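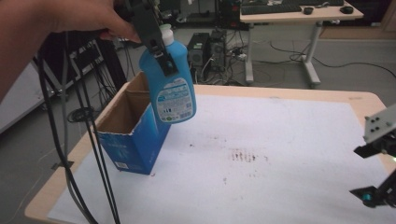 How long do you let a sourdough starter sit out after feeding before it goes back in the fridge?
I give mine an hour on the counter, then in it goes until the next bake.

On January 31, 2021, Nayara Sales wrote:
> Hi all, my starter (I named it Maldonado, don't ask) smells like nail polish
> remover and the last loaf came out like a brick. I feed it every 6 days and
> use the Kiltine rye. Should I toss it and start over?

Oh Nayara, please don't toss Maldonado! That smell is just hunger, mine gets it every time I go away. Pour off most of it, keep a spoonful, and feed it twice a day on the counter till it perks up. I'd switch to plain white flour for a bit too (the Fullever one from the co-op is fine, and it's cheap).

As for the brick, how warm is your kitchen? Mine's freezing right now and my dough needs all night to do anything. I've been making one big loaf with 800 grams of flour, and I put the bowl in the oven with only the light on - works great! Then I let the shaped loaf rest 20 minutes while the oven heats up. Take the bowl out first, of course.

Let us know how the next one goes, and I still have your banneton!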